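Tips picked up at the Peltport open day
=======================================

The household robot open day at Peltport runs every January, and this year the Bikitz stand had a proper sitting room laid out, with a patterned carpet and upholstered seats. Entry was free before 16:00. These are the tidying tips I wrote down, all of which work just as well for a person with two hands.

**Take the bin to the mess.** Most of us pick up a handful, walk to the kitchen, drop a bit on the way and walk back. At the demonstration the bin goes down on the carpet next to the litter and is held by the rim with one arm. The other arm does the picking up. A small, light bin is best for this. 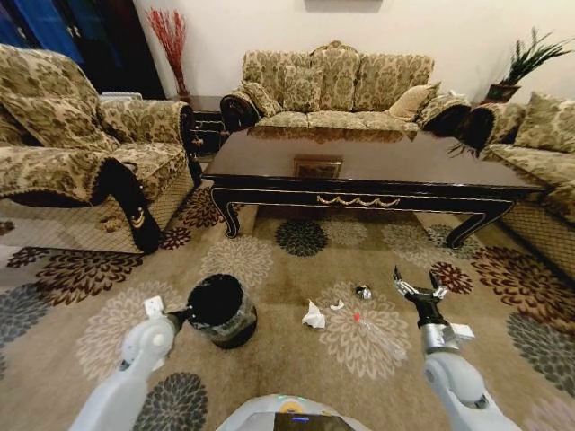
*Litter round at the Bikitz stand: one arm on the bin, the other free for tissue, paper and foil.*

**Start with the big pieces.** Bottles and tissues first, then scraps of paper, then crumbs. If you run the vacuum cleaner before the paper is up, you will be clearing the hose.

**Look for clear plastic from low down.** Wrappers and bottles are hard to see on a busy carpet. Crouch and look across the pile towards a window or lamp, and the plastic will catch the light.

**Check under the armchairs.** Dirt collects by the front feet. Use the crevice tool, and lift fringes and skirts out of the way by hand so they don't get sucked in.

**Polished tables last.** Dusting can wait until the floor is clear. Use a dry, soft cloth and go with the grain.

The talk after the demonstration was in the Dodton room, which seats 200 and was nearly full. A leaflet with the carpet care chart is free from stand 23. Bring your own bag, as the ones at the door had run out by lunchtime. The 721 bus stops outside the main entrance.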